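6 Filling and setting up the dispenser

This section covers the Modow dry goods dispenser once the wall rail has been fitted (see section 5). It applies to both the single and the double version. The double version has two hoppers and two outlets, and steps 3 to 9 are carried out once for each side.

Before you start

Wash the hopper, the lid and the paddle wheel in warm water with a little washing-up liquid. Do not put the paddle wheel in a dishwasher. Let all parts dry completely, preferably overnight. Damp parts make flour and sugar stick to the walls of the hopper.

Check that the rail carries the mark Banham on its left end. Older rails have a narrower slot and will not hold the hopper safely.

CAUTION: Do not fill the hopper before it is on the rail. A full hopper is heavy and the lid is not a handle.

Fitting the hopper

1. Turn the outlet knob until the arrow points straight up. The outlet is now closed.

2. Push the paddle wheel onto its spindle until it clicks. The flat side faces the wall.

3. Hold the hopper with both hands, tilt the top towards you and hook the rear lip over the rail.

4. Lower the hopper until it hangs straight. Pull gently at the bottom. It should not swing away from the wall.

5. Slide the locking tab to the right. A red strip is visible when the tab is open and hidden when it is locked.

Filling

6. Open the lid and pour the food in slowly. Keep the level below the line marked MAX. The hopper holds 1,139 grams of long grain rice to this line. Other foods will differ.

7. Tap the side of the hopper lightly so that the contents settle, then close the lid until the seal is flat all the way round.

Food can be poured straight from its bag or from a storage container. Wide containers are easier to control if you rest the rim against the edge of the hopper. If you use a paper bag, fold one corner into a spout first. 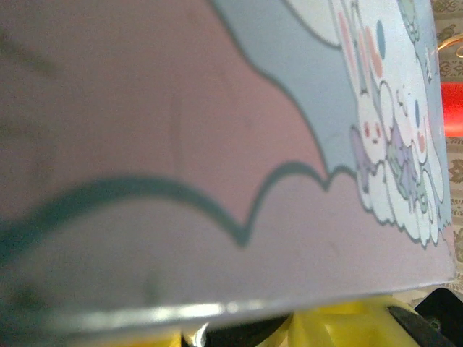 Fig. 9. Cylindrical container with printed wrap, tilted.

Keep some of the food back for topping up. Write the date of filling on the label supplied and stick it to the back of the lid. Use up what is in the hopper before adding a new batch, and do not mix foods with different use-by dates.

Setting the portion

8. Place a bowl on kitchen scales and set the scales to zero. Hold the bowl under the outlet and give the knob one full turn. Weigh the portion.

9. Adjust the ring behind the knob. The ring has 6 positions. Position 1 gives the smallest portion. Repeat step 8 after each change, and discard the first portion after a change from your reckoning, as the wheel may be only partly filled.

NOTE: Sticky foods such as raisins, brown sugar and soft muesli are not suitable. Pasta shapes longer than the paddle may jam the wheel.

If the knob will not turn

Do not force it. Turn it back a quarter turn and try again. If it is still stuck, empty the hopper from the top with a scoop, unlock the tab and lift the hopper off the rail. Remove the paddle wheel and look for a trapped grain or a piece of packaging.

Spare paddle wheels are sold by Çetinkaya under part number 281. Lids and seals can be ordered from the Pindness spares counter. State whether you have the single or the double version when ordering.

Cleaning is described in section 7.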